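Clikar Alphabet Blocks, 50 piece set: long review, short on time

Updated November 2023

OK. Typing this during nap so it's going to be choppy. I've had the Clikar blocks in the house since last year, they get used every day, and I keep getting asked about them at drop-off, so now I can just send people a link.

Short version: good blocks. Real wood, nice weight, letters you can read from across the room. The bag is junk. The paint fades where hands go. Would buy again at the sale price, not sure at full.

Long version, for the people who read 3,347 reviews before buying a toy (me, I am you).

What you get

50 cubes, a drawstring bag, a folded sheet with the letters on it that went straight in the recycling. No board, no tray, no wagon. The listing photo had a wagon in it. There is no wagon. Read the listing.

The blocks themselves are cream colored wood with slightly rounded edges. Some faces are printed in color with a border and a big letter or number, some are engraved with just the outline in brown, and some have little line drawings of animals and so on in a reddish brown. So each block has a bunch going on and it depends how you turn it. My older one likes the animals. The younger one likes banging two together next to my head.

One thing I didn't get from the listing: letters and numbers are mixed up on the same sets. You don't get a letter block and a number block, you get a cube with a bit of everything. If you're the kind of person who wants to line up A through Z and have it be perfect, you will spend a while turning cubes over looking for the right face. If your kid is two, who cares.

Size and feel

Good size for small hands. Not so small I worry, though obviously check the age on the package for your own kid, I'm not your pediatrician. They stack well. Faces are flat enough that a tower goes up without leaning, and the edges are soft enough that stepping on one at 5 am is bad but not Lego bad.

They're heavier than the Filov ones we had before. The Filov blocks felt like nothing, you'd breathe and the tower went over. With these you get a proper clunk when they come down. Downstairs neighbors, sorry.
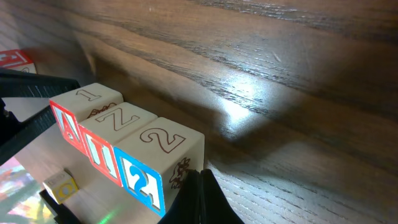

Lined up edge to edge they sit nice and tight, which matters more than I figured. We do "trains" a lot, which is just a row of blocks pushed along until somebody yells. Cheap blocks are never quite square and the train bends. These stay in a row pretty well. Also fine for spelling if you push them together, the borders around the letters keep it from turning into a smear.

The colors

Bright. Red and blue are the ones my kid goes for first. The colored borders really help, it's a fat frame around the letter so the eye goes right to it. The letters have an outline in the same color as the border so even the pale ones read OK.

The engraved faces are harder. Thin brown lines on cream wood. I can read them fine, my mother-in-law without her glasses cannot. In the evening with one lamp on they sort of vanish. But they'll last forever I think, there's no paint there to wear off, and kids like to run a finger along the lines. We've done crayon rubbings with them, paper on top and the side of the crayon. Worked great. Twenty minutes of quiet, which in this house is a vacation.

The pictures are sketchy, loose lines, kind of old timey. I like them. Some of the animals are open to debate. We had a long one over whether something was a goat.

How they're holding up

Mostly well. They've been dropped on tile, left on the porch overnight, and one went through the dishwasher inside a mixing bowl (not on purpose). That one came out rough to the touch and I sanded it a little and put it back in the bag. No cracks on any of them.

Corners are worn. They started soft and they're softer now. Doesn't bother me, looks like a toy somebody plays with. No splinters so far and I do check.

The print is where I'd take a star off. A few of the outlines have gone faint in spots. The solid color faces seem to hold up better than the thin outlined ones. If you're buying these to keep on a shelf in a nice row for photos, you'll never notice. If they get chewed, you will.

Cleaning: damp cloth, a drop of dish soap, dry right away. Don't soak them. I wiped a batch with a vinegar mix once and the wood smelled like salad for a week. Color didn't come off on the cloth for me.

The bag

Bad. Thin, the string pulled out of one side the first week, and it's a hair too small so the last few blocks never want to go in. We moved everything to an old shoe box and then to a bin. If you have a bin already, skip caring about this. If you were counting on the bag for travel, sew something or use a pillow case.

What we do with them besides towers

Putting this in because it's the main question I get. "But what do you DO with letter blocks, they can't read." Right, they can't. So:

Find the letter. I put a handful on the table and ask for one. Start with the first letter of their name. Keep it short, when they wander off it's over.

Pairs. Same letter on two blocks, or same color. Color is way easier, start there.

Roll it. Roll a block like a die and say whatever lands on top. This one is the big hit. Sideways letters and upside down letters come up all the time so you end up talking about which way is up, and that turns out to be half of learning letters anyhow. An M on its side is a whole conversation at our table.

Hide one under a cup. Self explanatory.

Stamp in play dough. The engraved sides leave a faint line, the painted ones leave nothing much. Pick the dough out of the grooves with a toothpick BEFORE it dries. Ask me how I know.

Kitchen table is better than the rug for all of these. Rug is fine for trains but the blocks won't roll right on it and towers lean. A plain wood table is great. Ours has a smooth finish and the blocks slide nicely, no scratches yet that I can pin on them. Bigger scratches are from forks.

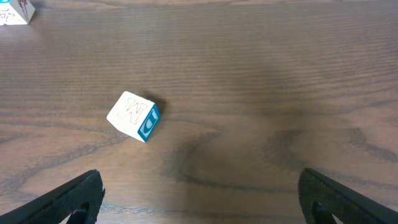

One block on the tabletop, red outlined M on one side and a teal blue face next to it.

Compared to the others we've had

Filov: lighter, cheaper, brighter paint on day one. Paint chipped on ours instead of fading and I didn't love that with a kid who puts everything in his mouth. Gave them away. Fine as a grandma's house set.

Saarela: gorgeous. Smooth as anything, very muted colors, costs way more and you get fewer. My kids were not interested. I was interested. We borrowed a set for a month and I was the only one sorry to see it go. If you want a baby gift that makes people say ooh, get those.

Posow: foam, so not the same thing. Great for the bath, useless as towers. No comparison really but people ask. We have both and they do diffrent jobs.

Clikar sits in the middle. Sturdier than the Filov, less pretty than the Saarela, and the letters are the easiest to read of the bunch. For a kid who's right at the pointing and naming stage that's what I'd go for.

Price

I paid the sale price, in October a year back. It had gone up last I looked. They also sell a smaller set and I'd say don't, you run out of vowels fast once you want to spell anything. We have plenty of Es in the big one, not enough for my liking of the letter A, and more Zs than any family needs.

Stuff that annoyed me, quick list

The wagon photo. Still mad.
The bag.
Thin outlined letters wearing faint.
No guide to which letters are on which cube. Would be handy for spelling names.
Smelled a bit like paint out of the box. Left them by an open window for 3 days and it was gone.
Box arrived crushed, blocks were fine.

Stuff I liked

Weight. The clunk.
Soft corners.
Borders around the letters.
Animal drawings, even the maybe-goat.
They stay square so rows and towers work.
No batteries, no song. I can't say this loud enough.

Who should get them

Kids from around when they start stacking until kindergarten, I'd guess. Mine are at both ends of that and they both go for the same bin, which causes its own problems. With two kids playing at once I'd want the full 50, they split them down the middle and then fight over the one left over even when there isn't one left over.

Not for you if you want a strict learn-to-read kit with lessons and cards. It's blocks. You have to make up the game yourself. Some nights I've got nothing and we just knock stuff down.

Rating

4 out of 5. Would be four and a half with a decent bag.

Edit: somebody asked if they fit on a standard picture ledge. Yes on ours, one row deep, with a bit of room in front. Measure yours first.

Edit 2: no I don't have a discount code, I bought mine like everybody else. Nap is over, I can hear him. If you have a question leave it below and I'll get to it tonight or tommorow.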